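Brirkanside Annex: Stairs, Ceilings and Door Hardware

Gallery 3 of the interior survey
Text by Dorothy Pearce. Survey notes by Tín Huỳnh.

The annex at Brirkanside was fitted out in stages, and the interior shows it. Each stage left its own approach to ceilings, lighting and doors. Gallery 1 covers the street side and Gallery 2 covers the flooring. The entries below deal with the upper parts of the main room and with the lever sets on the interior doors.

Reference numbers follow the survey sheets. Where a part has been replaced, the sheet number stays with the position and the new part is added as a suffix. Dimensions are in millimeters.

Sheet 12. Main room, general
The long axis of the room measures 3000 between the first two service drops, and this spacing was used as the base unit for the survey grid. Grid lines are lettered from the entrance. Ceiling services were left exposed in the second fit-out to keep the pipe joints within reach of a stepladder. Access panels would have been needed at every joint otherwise.

Sheet 14. Stair and ceiling
Curved wooden stair structure, with slats stacked in parallel curves and pale surfaces between them. Round recessed lights among the woodwork, a long fluorescent fixture overhead, white beams and pipes running to the far wall.

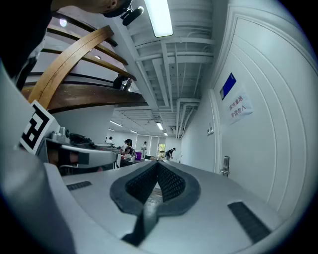

Sheet 17. Interior door, lever set
White door, silver lever handle on a rectangular brushed-metal backplate.

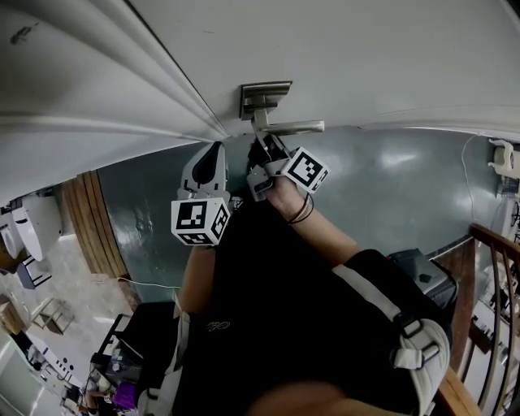

The lever sets were ordered from Bernitz as a single batch during the second fit-out. Earlier doors had round knobs from Stusten, and two of those are kept in the parts drawer with their spindles. The change to levers was made on the advice of the Đinh workshop, which had used the same pattern in its own offices and found it easier to work with an elbow or a full hand.

Fixing height for the levers is 906 from finished floor to spindle center. The figure looks odd on paper. It comes from the original knob position, which was kept so that the existing latch bores could be used again. Spindles are 8 square throughout. Replacement springs are held with the spindles and are labeled by sheet number.

Three points from the survey notes on the door hardware:

Backplate screws should be tightened by hand. A power driver will strip the older fixings, and the holes then have to be plugged and drilled again.

A lever that sags below level points to a tired return spring in most cases. Check the set screw first — it is the quicker job.

Touch-up paint for the doors is a satin white. The gloss on the shelf belongs to the window trim and will show as a patch.

On the stair, the maintenance schedule calls for dry dusting of the curved members in January and again in midsummer. Oil is applied only where the finish has gone dull. The lamps set into the woodwork are reached from the upper steps, and the trim rings turn out counterclockwise. The fluorescent fixture is on a separate circuit from the recessed lights, so both breakers have to be off before any work at ceiling level.

Pipe runs are not yet marked for direction of flow. Labels have been printed and will go up when the scaffold tower is next on site. Sheet 14 will be reissued at that time with the run numbers added.

Gallery 4 covers the rear corridor and the storage bays.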